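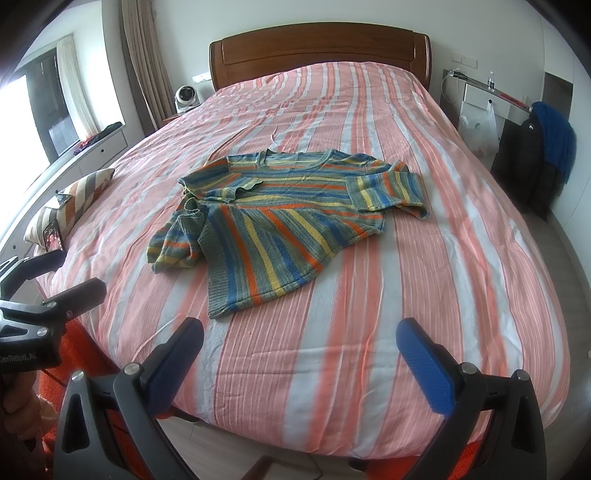

Pulmont guest house revises folding and bed-making rules

4/27/26

The Pulmont guest house in Hitulport has put new written instructions into use for the clothes and bedding in its long-stay rooms. The two-page sheet covers sorting, folding and storing of guests' clean laundry, along with the order in which a double bed is made up. It replaces a set of notes that had been in use since January.

The main change concerns knitwear. Sweaters are no longer put on hangers. Under the new rules a sweater is laid on the made bed with the neckline toward the headboard and the hem toward the foot, and the sleeves are pulled out to full length before any fold is made. Twisted sleeves are straightened from the shoulder down to the cuff. Each sleeve is then folded across the body, the sides are brought in, and the hem is turned up toward the neckline in 3 equal folds. The finished piece goes flat on a shelf.

The guest house said hangers had stretched the shoulders of heavier knits, and that folding on a chair or on the arm of a sofa gave uneven results. A double bed gives enough room to spread out an adult sweater with both arms extended. The duvet has to be in place first, pulled level at the sides and smoothed from the headboard down. Small creases at the foot, where the cover drops over the end of the mattress, are accepted until folding is done. They are brushed out by hand at the end.

Striped knits get a paragraph of their own. The sheet tells staff to use the stripes as a guide: on a sweater with horizontal bands, the bands on the left and right halves should line up after the first fold. If they do not, the piece is opened and laid out again. The same method is used for striped duvet covers, whose lengthwise stripes should run straight from the headboard to the foot. Plain items are lined up by the side seams.

Storage limits have been set as well. The shelves in the long-stay rooms are a Corkarwood model 36 inches wide. Each shelf takes 2 stacks of knitwear side by side, with the folded edge facing out. Heavy sweaters go at the bottom of the stack and thin ones on top. Socks and underwear stay in drawers, and shirts and jackets remain on the rail.

Duvet covers are changed once a week in occupied rooms, and after every departure. Covers that are 100 percent cotton are folded lengthwise twice and stored with the matching pillowcases inside. Rugs next to beds are shaken out before the bed is made, and the curtains are opened before folding begins so that stains and pulled threads show up in daylight. Any damaged item is placed in a separate bag with the room number and is not folded.

The sheet was written with Sasaki, the laundry service that handles the guest house's linens. Pickup and return times are unchanged. Guests who prefer to have their clothes left unfolded can mark this on the laundry slip.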